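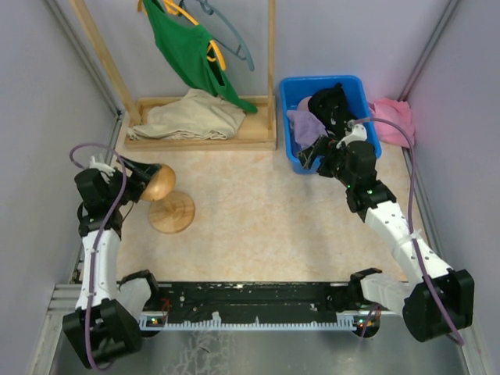

The wooden stand on the marbled floor surface, with the blue bin toward the back.

Hi Rangi,

Flynn Kingi again with the update on the Pomare money, and it's been a good stretch! The big one first — the stands. We set out to have 100 of the mushroom stands turned and finished by December, and we're at 87. The one in the photo has the flat round base, the short neck and the domed top we finally settled on, and I'm really pleased with how the light wood comes up with a bit of shine on it.

The dome took longer than I'd planned (sorry, I know I told you two weeks). The first batch was too tall in the post and hats slid around on them, so we shortened it and went a little wider at the base. Greren, our wood supplier, took back the offcuts, which saved us a bit.

Spending so far is 85 percent of the materials line. Sandpaper went over, finish came in under, and freight was pretty much what we guessed. I haven't touched the display budget yet. I'd like to move a small piece of it into packing, if you're okay with that — the sleeves from Halis fit the base but pinch around the dome, and I want to try a softer kind.

Orders stand at 116, so yes, more than we promised to make! Ononon asked for a second lot in a darker stain. I've said maybe. Let me know what you think before I cut anything.

Still to do: the last 13 stands, felt for the undersides, and a care card that fits on one side of paper. I'll send receipts with the next report.

Flynn

Search reports
Enter keyword Go

Related updates
Choosing a finish for the stands
Pomare small makers: first report
Felt or cork?

Contact | Copyright Pomare | Back to top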